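Home News Features Interviews Trade Talk Archive Contact

Can it do the washing up yet? Not quite, says the woman from Cornine

June 18, 2018

Half past eight, trading estate on the edge of Tonham. Kettle on, lights on, two arms already twitching at a table in the back. I have an hour with the head of testing at Cornine, who would prefer her name kept out of it. "Put the firm in, not me. My mum will only ring up and ask when she can have one."

So when can she have one?

"Not this year. Not next year either. If you want a straight answer, there's your straight answer."

Cornine doesn't build arms. It buys them, bolts them to tables and finds out what they can do with ordinary chores - clearing plates, sorting, putting things in baskets and getting them out again. Its customers are two sorts. There are people who would like to sell a household machine one day, and there are shops and canteens with a back room full of dull work. She came from the second sort. Eleven years in catering before this, mostly the wash-up end.

"I know what a tray looks like when it comes back. That's why they took me on I think. The engineers would set out a tray with a clean plate in the middle and a cup standing up. I've never seen a tray come back like that in my life."

What does it look like?

"Rubbish on it. Food stuck under other food. A cup lying down. Something that's got no business being there. You get a carrot. Why is there a carrot? You don't ask, you just deal with it. The arm has to deal with it as well."

She talks fast and does not sit. I ask about the numbers and she reads them off the wall. Their longest run so far on tray clearing was 944 attempts. Of those, 899 ended with the thing she asked for, picked up and put down where she wanted it. Sounds good to me. She pulls a face.

"It sounds good. Now do the sum the other way. That's forty-five times it went wrong, and a lot of those were food on the table. You would sack a lad for that. Well, you'd have a word."

And how long does it take?

"A tray takes me 20 seconds. Our best run on a full tray was 162. I don't mind slow, if it was slow and right I would let it run all night and come in to a clean room. It's slow and nearly right. Nearly right means someone has to stand there."

That is the bit she keeps coming back to. Someone has to stand there. She has been to see two sites this spring, a canteen at Sowerby and a stock room at Birley, and both managers asked the same thing inside of five minutes. Can I send the person home? No. Can I give them something else to do? Sort of. Not if the something else is far away.

"At Birley they've got a job where you take small parts out of a mixed basket. All day. Horrible on the wrists. I'd love to take that off them. But a basket is one of the worst things you can give a machine. It's all holes. You look at a basket and you see a basket. The camera gets the bars, and what's in it, and the table through the gaps, all at once."

Could you not just use a plain box?

"Everyone says that. Then you're asking the customer to buy new boxes. And they've got baskets for a reason, so the water runs out or whatever it is. I would rather get the basket right."

She is firmer on this than anything else. Too many demos are done with kit nobody owns, she reckons. Foam blocks. Bright coloured balls. Her tables are stocked from the pound shop and the supermarket and she does the shopping herself, on the way in, receipts in a biscuit tin.

What is hardest to pick up?

"Loose stuff. Anything that pours. Rice is a nightmare, you will find rice in this building in ten years time. Then wrappers, because they're light and shiny and they slide. Chopsticks are bad. Thin, flat on the tray, nothing to get under. A nice big round thing you can close two fingers on, it'll do that all day."

So the trick is a better hand?

"People think so. I used to think so." She stops for the frist time, to move a mug away from the edge of a bench. "I'd take a better eye over a better hand. You watch a person clear a table, they've decided the order before they touch anything. Big plate last, or plate first with everything on it, scrape, done. The arm goes for what it can see. Then it can see something else, so it goes for that."

We get on to houses. She is less hopeful about houses than about shops, which surprised me, as the firm's leaflet has a kitchen on the front.

"A canteen has one kind of tray. Your kitchen has whatever your auntie gave you. And you move things. You'd put the bread bin where the kettle was and not even notice you had done it. A canteen stays put. If you made me bet, I'd say you see one of these in a wash-up room years before you see one next to your sink."

Would she have one at home?

"For the cutlery drawer, yes. Tomorrow. I hate the cutlery drawer. For anything with a hot pan, no thank you."

Does she worry about the jobs? She used to do one of them after all.

"Yes. I'm not going to give you the line about freeing people up. Some places will use it to cut hours, course they will. But I also know what the turnover was where I worked. We could not keep anyone on the wash-up past about Christmas. At Sowerby they've had the same advert up since I first went there. So I don't lose sleep over that one. The Birley one I think about more, those are steady jobs, people have been there years."

What would change her mind on the dates? She thinks. A whole shift, she says - one machine, one real back room, no one standing there. Hasn't seen it. Has been told it was done, a few times, by people selling something.

"Show me the full video. Not the two minutes. The full shift, with the bin."

Next thing is a longer trial in July, same tables, more mess. She wants sauce. The engineers do not want sauce. I suspect there will be sauce.

My hour was up some time ago. She has the next run to set going and I'm in front of the cupboard she needs. Last question, the one on the card from my editor. Can machines do chores yet?

"They can do bits of chores. Bits. Pick that up, put that there. A chore is all the bits plus knowing when you've finished, and I've not met one yet that knows when it's finished."

She hands me my coat.

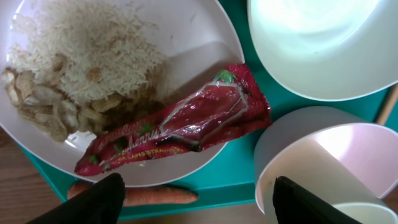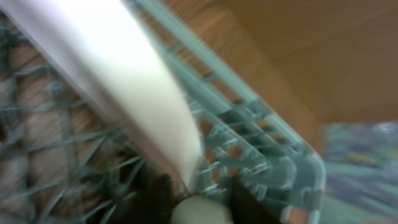
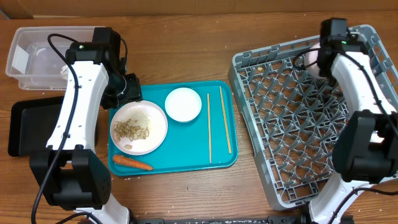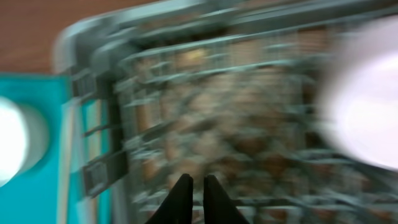 Table work at Cornine, Tonham. First picture: peanuts, a strawberry red wrapper and a cup on its side. Third: both arms, with the tray and the dish rack.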